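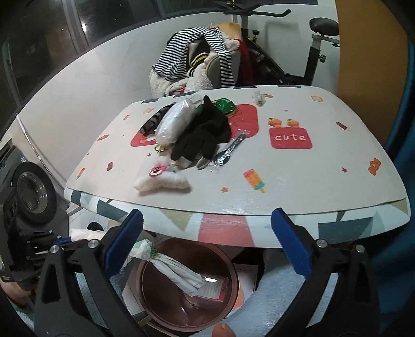
A hand-held gripper budget is the spending plan for tools that an operator carries to record grasping work, as distinct from arms fixed to a bench. It covers the grippers, pads, mounts, storage and operator time.

Costs are usually split into capital and running items. In the Watira plan drawn up by Nesrin Akgül, a pair of grippers was entered at 2,692 euros, with 400 euros set aside for spare finger pads and joint pins. Household items used as test objects were bought from a separate line of 586 euros. 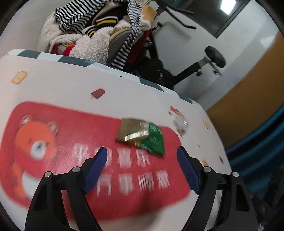
Gripper fingers spread above a small foil snack packet on a printed tabletop.

Pads are treated as consumables. Planners commonly add up to 20 per cent for wear - more where packaging with sharp corners is handled. Rental is preferred for short projects, although Peiyu Meng has argued that deposits cancel most of the saving.

See also: Depreciation; End effector; Equipment leasing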